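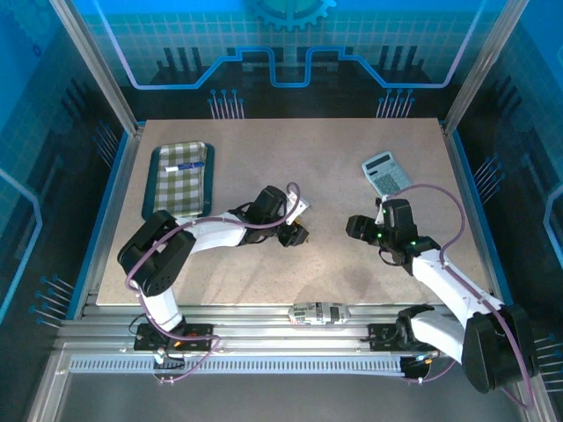 Print this page | E-mail this page

PRESS RELEASE

Two-armed table robot built in Etmont shared workshop is now open for members

Plans and parts list will be free for home builders

ETMONT, May 10, 2020. The Jerkisel shared workshop is happy to announce that its first two-armed robot cell is finished and ready for use by the members. The cell was designed and assembled by two members of the workshop, Nii Antwi and Sizwe Xaba, who started the work in February of last year. It is meant for people who like to learn automation with their own hands, at home or in a shared space, and who do not have access to an industrial laboratory.

The cell consists of a beige tabletop inside an enclosure with printed blue walls. Two robot arms stand at the front of the table on one long aluminum rail, each on its own black base plate. The arms have white segments and black joints, and each one ends in a black gripper. Because both arms share the same rail, their bases are always in one line, and this makes the programming much easier for a beginner. A light gray slotted strip runs along the front under the rail.

"We wanted a machine which a person can understand in one evening," said Mr. Antwi. "When I visited other workshops I saw many beautiful robots, but I was afraid to touch them. With our cell, you can follow every cable with your finger from the gripper to the base. If something is not working, you know where to look."

The purple cables were a long discussion during the build. In the first version the cables ran close against the arms, and when an arm turned far to the side they were pulled out of the connector. The builders now leave a generous loop over each gripper, so that the wrist has enough freedom. The short leads at the bases are still open, and a cover for them will be made when the wiring does not change any more.

Everyday things as exercises

The workshop does not use special test blocks. The members bring what they have on the desk or in the kitchen, and they write small tasks for it. A tray with a folded checkered cloth, a marker with a blue cap, a calculator and a snack wrapper are typical for the kind of object that is on the table. Each of them asks for something different from the program. A marker can roll. A cloth has no fixed shape, and the gripper must take it at a good place. A calculator is flat, and the fingers must come down very near to the table without pressing on it. A crumpled wrapper has a different form every time, and the members consider it the most difficult of all.

"People expect that the heavy thing is the hard thing," said Ms. Xaba, who wrote most of the control software. "For us it was the wrapper. I spent many evenings with it, and I still do not trust my program completely. But the new members love this task, they come back for it."

The table surface was also chosen with care. The first surface was shiny white and the lamp of the workshop made strong reflections on it, so the builders changed it for the present beige one with a faint speckle. The blue walls with their circuit pattern were drawn by the members of the Prisaler evening class, who meet in the same building, and they were printed in Etmont.

Built from what was available

The enclosure has aluminum corner posts, which were cut and joined in the workshop. The total cost of the material was 3065 dollars, paid from membership fees and from a sale of old tools. The workshop wants to say openly that this sum does not include the hours of the builders, and also not a motor that was damaged in the first month and had to be bought again.

The software carries the name Yeh. It runs on an ordinary desktop computer and lets the user save positions of both arms and play them one after the other. It has also a slow mode, which every new user must select for the first sessions. Members who can already program may write their own routines. Members who cannot will find 16 prepared exercises, beginning with the movement of one arm to a fixed point and ending with a task where one arm passes an object to the other.

"The passing was my favorite day," said Mr. Antwi. "We stood there very late and we did not want to go home."

Plans for home builders

Jerkisel will publish the drawings, the parts list and the Yeh software without charge. The documents describe the full cell, and also a smaller version with one arm for people who have only a normal desk at home. The builders ask everybody who uses the plans to send back their corrections. A printed booklet with 300 copies will be available at the front desk for those who prefer paper. It contains the wiring diagrams in large format and a chapter on mistakes which the builders made themselves.

How to reserve time

Members can reserve the cell in sessions of 2 hours. A short introduction with one of the builders is necessary before the first session. Non-members may ask for a visit in writing, and school groups are welcome by appointment. Please keep hands and sleeves outside of the enclosure when the arms are powered, and leave the table in the way you would like to find it.

The next project of the group is a camera holder above the table, so that the program can find an object by itself and the user does not have to enter its place by hand. Members with experience in this field are kindly invited to write to Ms. Xaba.

About Jerkisel

Jerkisel is a shared workshop in Etmont with areas for wood, metal, textile and electronics. It is run by its members and is open to all adults of the town and the surroundings. Beginners are welcome in all areas, and tools can be used on site after an introduction.

Press contact: Nii Antwi, Jerkisel shared workshop, Etmont

Last updated: same day as release

Contact | Copyright Jerkisel, all rights reserved | Back to top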